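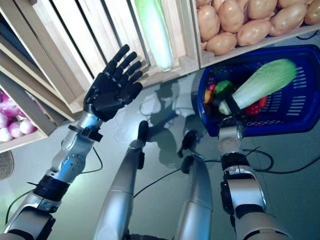 Fig. 1. Crates and shopping basket from the head camera, right hand holding a cabbage over the basket.

Week 6: From detections to grasps

These notes go with the Friday lab. Read section 3 before you come, and bring your own copy of the planner settings file.

1. What the planner receives

The perception node publishes a list of items, each with a class, a mask and a pose. It doesn't know about the task. Deciding which item to pick, and with which hand, is the planner's job.

In the Clarkham set there are 2486 labelled views, of which we keep 1219 for training. The rest either lack a wrist pose or were taken before the head camera was recalibrated. Don't add them back in to improve your score.

2. Frames

All poses arrive in the head camera frame. Convert them to the torso frame before you do anything else. Last year most of the failed runs came from groups who converted the item pose and forgot the basket pose. Rizal Tjoa's script checks for this and will stop your program if the two don't match.

The head moves, so use the transform with the same time stamp as the image. If none is found within 60 ms, drop the image and wait for the next one.

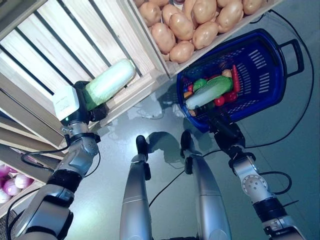
3. Choosing a hand

Each hand has its own reach map. The planner scores every item against both maps and takes the higher score, less a penalty if the other arm is inside the shared zone over the basket. The default penalty is 200. Set it too low and the arms will block each other; set it too high and one arm sits idle for long periods.

Long items such as napa cabbage need one more step. Take the main axis of the mask and close the fingers across it. For onions and potatoes the axis is unreliable and you should ignore it.

4. For the lab

Run the planner on the Manurung recordings with three values of the penalty. Hand in your plots and half a page on which value you would keep. Questions about the reach maps go to Darmawan Gunawan.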